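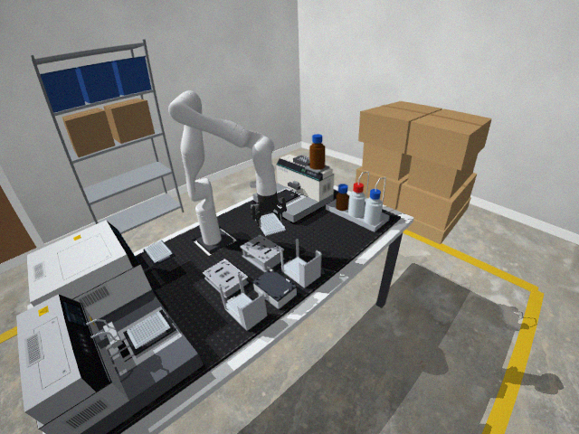 White plate, black table.

OK so it's Tue 21 May and I still haven't unpacked the kitchen. Quick post, kettle's on, typing this standing up.

We moved to Wornley in March. Everybody asks how it's going and I say fine, fine, loving it. Mostly true. The apartment is great. Top floor, big window, a bakery close enough that I can smell it by six. What I was not ready for is how long it takes to feel like you live somewhere when all your forks are in a box marked MISC 2.

Things I have found so far in boxes marked MISC: one boot. The good scissors. A bag of rice, open, which explains the rice. My library card from the old town. Four phone chargers, no phone they fit.

Things I have not found: the other boot.

I did make a floor plan before we came. Measured every room twice, cut little paper sofas, the whole deal. Then the couch wouldn't go round the turn in the stairs and we had it on end in the hallway for two days while Raffaele Pagano from downstairs squeezed past with his groceries and was very nice about it. He lent us a saw in the end. Not for the couch! For the legs. OK, for the couch. It's a bit lower now. You get used to it.

So the walk. I promised a couple of you I'd write up the walk and then didn't. Planwood to Magalhães and back by the canal path, 13 miles if you don't get lost, which we did, by the gravel works. I'd say go early. No shade at all after the second lock and the one water tap was taped off. Saw a heron, saw another heron (same heron?), ate lunch on a wall.

Magalhães is a cafe by the way, not a town, I had to explain that to my mother on the phone twice. Get the egg thing. I don't remember what it's called but they know. Cash only and the bathroom is through the kitchen.
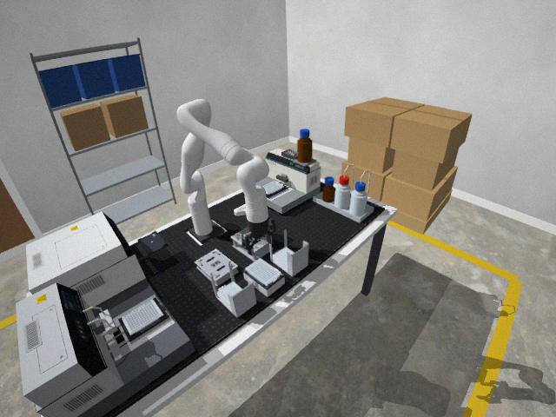 Arm up, gripper down.

Anyway. Money. Moving cost us more than 1,000 dollars before we'd bought so much as a lightbulb, and then the deposit on top. I kept a list for the first week and stopped when it got depressing. The van was 433, and that's with us doing all the lifting. If you're about to do this, get the small van and go twice. We got the big one and couldn't park it anywhere, ended up carrying everything the lenght of the street in the rain, past a man washing his car. In the rain. Still think about him.

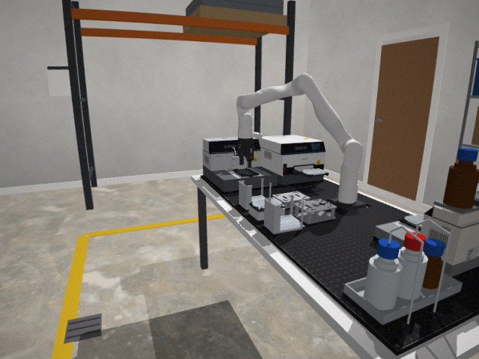

And buses! The 406 is supposed to come every half hour. It comes when it comes. I've started taking a book, so on the plus side I've read more since March than all of last year — currently a fat one about lighthouses, slow start, good once the fog shows up. Will swap with anybody who has somthing funny.

Other stuff, fast. Okel the cat has claimed the airing cupboard and won't discuss it. The basil died. New basil is on the sill and looking worried. Tomatoes too early to say. I owe three people emails, you know who you are, this weekend, probably Sunday night.

Kettle. Going to go look in MISC 4 for a mug.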